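Doblar bien: el placer de una camiseta sobre una mesa despejada

Hay quien medita y hay quien dobla ropa. Yo soy de la segunda tribu, y desde que en Becerra abrieron los talleres de cuidado textil de mayo vivo una pequeña fiebre: he vaciado el armario 2 veces en un mes, ¡y encantada!

Todo empieza por la superficie. La cama es blanda y engaña; una mesa amplia, cubierta con una sábana lisa, deja que el algodón se deslice y se asiente. Después viene lo mejor, que es coger la prenda arrugada por un borde, levantarla y dejar que el propio peso vaya abriendo los pliegues - una prenda azul hecha un ovillo ya empieza a parecer otra cosa cuando se alza por una esquina.
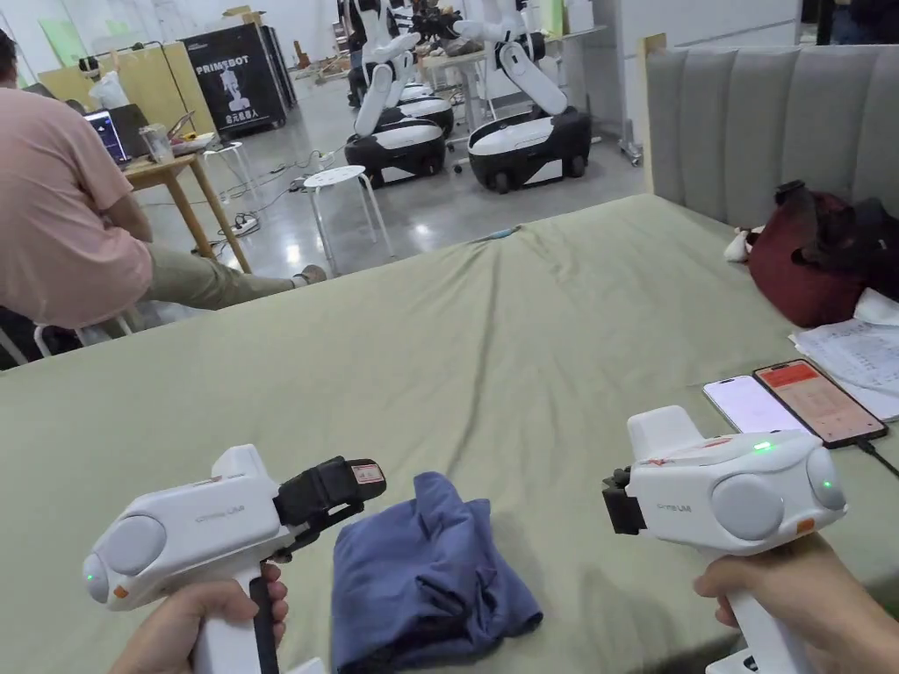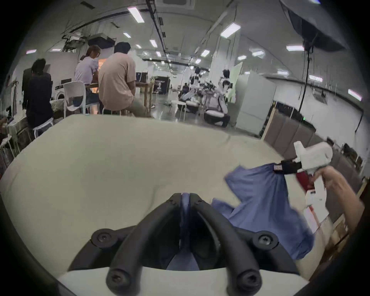 Brellholm · Sección de Hogar y Textil

El método Padero, que es el que sigo, pide 3 gestos: buscar los hombros, extender y plegar hacia el centro. Las mangas van al final, y las costuras laterales se alinean con la palma, sin tirar. Con el algodón fino conviene ir despacio, porque guarda memoria de cada pellizco (y cómo se nota luego en el cuello).

Me fascina también lo que pasa en el cajón. Las prendas puestas de canto se ven todas de un vistazo, y esa camiseta azul que dábamos por perdida vuelve a salir a la calle. En el trastero de Skirniritz, donde se clasifica ropa de segunda mano, pasan por las mesas 3000 piezas al mes, y una tarde buena salen 200 dobladas entre charla y café.

Si la tela se resiste, se sacude otra vez y se vuelve a empezar por los hombros.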